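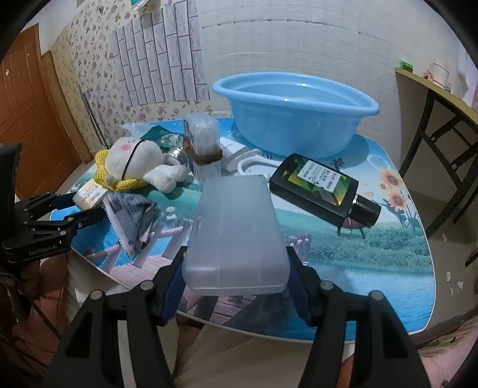

Mokville Home Forum > Small Rooms and Storage > Low tables with a printed landscape: keep, cover or paint?

Started by fschmieder, Tuesday, 8:14 pm
Replies: 9
Views: 186

fschmieder
I have now this low table with a lake printed over the whole top. It has a wooden walkway, daisies, sunflowers, a lot of blue water, and a white trim on the rounded edge. My sister finds it very ugly. I must admit that I like it, but it makes one problem for me. When I put there my things for sorting (plastic boxes, bottles, the blue basin), I can not see any more what is where. The frosted box is the worst. It disappears into the picture.
Should I cover the top, or paint it, or only learn to live with it? The room is small and I have no other table for this work.
Friederike

pmulder
Please do not paint. We had one with mountains on it. My father painted it white and after one winter the paint came off in long strips. Then you have mountains and strips.

tidycoralie
Sorry, I disagree with Pieter. Paint holds fine if you sand first and use a proper primer. I have done it on two printed tables and both are still good. But I would first ask why the basin has to stand on the table at all. It is a big thing. Put it on the floor and you get back the whole corner.

fschmieder
The basin is on the table because my back does not like the floor :) I put into it everything that must leave the room, and then I carry it out one time.

nikau_s
Clear boxes on a busy pattern are always hard on the eyes. Same with glass. I would leave the table alone and put a plain cloth on it when you sort. Take it off after and you have your lake again.

pmulder
A cloth slides. You pull one box and everything comes with it.

nikau_s
Not if you put a rubber mat under it, the kind for drawers. Mine is from Drisinier, I cut it with normal scissors.

P. Stoica
I read with interest because my aunt in Fleren has a similar table, with swans. She puts a colored label on each box, on the lid and on one short side — yellow for sewing, red for medicine, and so on. It costs almost nothing. Before this she was looking for the thermometer every week.
About the paint I am with Pieter. It is a pity to lose a picture which you like, only for some boxes.

tidycoralie
Petrică, labels are good until you change what is inside. Then you have a red box full of buttons. But fine, I give up on the paint if she likes the sunflowers.
Friederike, lay your bottles down only if you are sure about the caps. I had shampoo leak under a white trim like that and the edge lifted.

fschmieder
Thank you, this about the edge I did not know. From now on the bottles will stand.
I will try the mat with a gray cloth, and labels on the two frosted boxes I use the most. The rest can stay as it is. My sister says she will buy me a "normal" table from Hafþórsson in November, when they have the sale. I did not answer her yet.

nikau_s
If she does buy it, what happens with the lake one? I would take it for the kids. I can come with the car any evening after six.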